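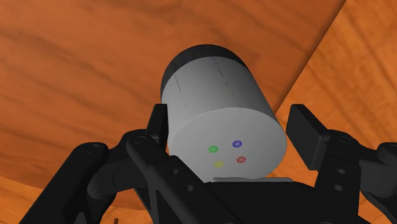
Lunora Two-Finger Gripper: demo days and simulator

I run the demo bench at Tessier, so if you came to our open day on Saturday, August 23, 2025, it was probably me waving you over to the screen! We had such a good turnout that I'm adding a few notes to this page for anyone still deciding.

Most of you wanted to try the simulator first (fair enough, you can't break it). It comes with the Lunora at no extra cost, and the cylinder task is the one everybody had a go at. The four coloured rings on the end face, green, blue, yellow and red, tell you which way round you've got it, and you'll want that once you start tilting the thing. Sobia Durrani set the best score of the afternoon and has asked me to mention it, so there you go.

What you get: the gripper, 2 spare finger pads, the Wikeck mounting plate, a 5 metre cable and the simulator licence. The pads swap over with one hex key.

Emese Szénási asked whether it fits the older Irnell arms. It does, but you need the adapter ring, sold separately, and please tell us when you order or it'll go out without one.

Next demo is in June, 20 places, mornings only. Ring or email the shop to book, and bring your own part if it's small enough to carry in.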